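Okton Housing Office Changes Linen and Laundry Service for Residents
2022-07-29

The Okton Housing Office has announced changes to the linen and laundry service offered to residents of its two furnished buildings, Krishnan House and Cekham Court. The new arrangements take effect at the start of the coming term and apply to all residents whose agreements include bedding.

Under the present system, clean sheets are delivered to each floor and used sheets are left outside the room door for pickup. The office reviewed this system in March, after residents reported missed deliveries and sets that did not match the size of the bed. A written survey was sent to both buildings, and 200 residents returned it. Of these, 100 said that they would prefer to pick up clean bedding themselves at a time that suited them.

From the start of term, residents will exchange used sheets for clean ones at a counter on the ground floor of each building. The counter will be open in the early evening on weekdays and on one weekend morning. Residents who are unable to carry bedding for reasons of health may ask for delivery to the room, and no medical letter will be required for this.

Washing will continue to be done at the Vuvdale laundry, which has served the office under contract for several years. The contract has been renewed on the same terms – with one addition concerning the return of damaged items, which will now be replaced within the same week. The monthly charge to residents will not change.

Personal clothing is not part of the service. Residents are asked to remove garments from the bed before stripping it and to check inside pillowcases and folded sheets. Clothing sent to Vuvdale by mistake is washed at high heat with the sheets and cannot always be traced to its owner.

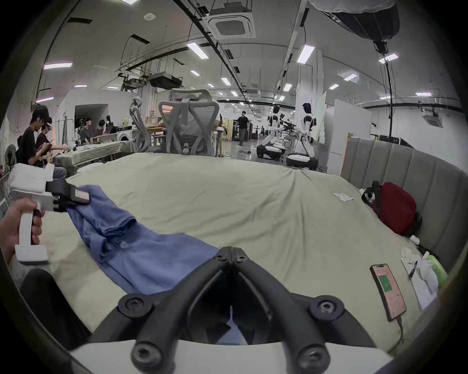

Laundry rooms

The self-service laundry rooms in both buildings will remain open to residents at all hours. At Krishnan House, the room will close for a short period before the start of term while the floor drain is repaired and the dryer vents are cleaned. Residents of Krishnan House may use the room at Cekham Court during this time, and their key cards will be updated automatically.

A wash in either building will cost 2 dollars, as before. Dryers will now run for 32 minutes per cycle. The former cycle was shorter, and many residents had been paying for a second one to dry towels and heavier clothing. Payment by coin will end when the new card readers have been installed. Credit already held on a laundry card will be carried over in full.

The office also reminds residents that drying racks may not be placed in hallways or on stairs. Racks may be used in bedrooms and in the laundry rooms, where more wall hooks will be provided.

Further information

A printed notice with counter hours will be delivered to every room before the change takes place. Residents who own their bedding and wish to leave the linen service may do so by returning the form attached to the notice. Questions may be sent in writing to the Okton Housing Office or brought to the front desk of either building during regular hours.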